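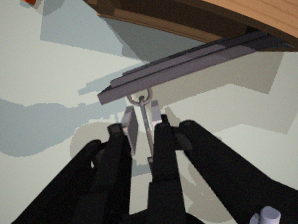
Kultley Open Day, August: Notes for Participants

Session 2 - Simulated manipulation

The demonstration runs in the Tirell simulator, on the large monitor in the Vītola room. It starts at 4 and repeats on request. The view used throughout is the one close to the gripper, so the two finger pads and the part being approached share the screen.

The task model contains a ring on a long bar and a thin rod. Contact is computed only between the pads and the named parts. Shadows are drawn for depth cues and have no effect on the controller.

Terms used in the session:
Approach - motion of the open gripper toward the grasp pose.
Standoff - distance held before closing, set here to 50 mm.
Trial - one run from reset to timeout, at most 100 s.

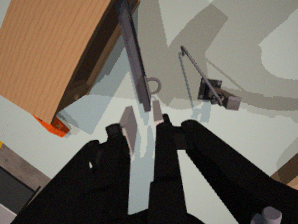 Orientation error matters more than position error for slender parts. A pad that is a few degrees off meets the rod along an edge, and the computed friction force drops. Compare the pad angle with the rod angle before reading the force plot.

Trial logs are stored under Altedero in the course folder. Before the lab, plot pad angle against time for 2 trials and mark the end of the approach in each.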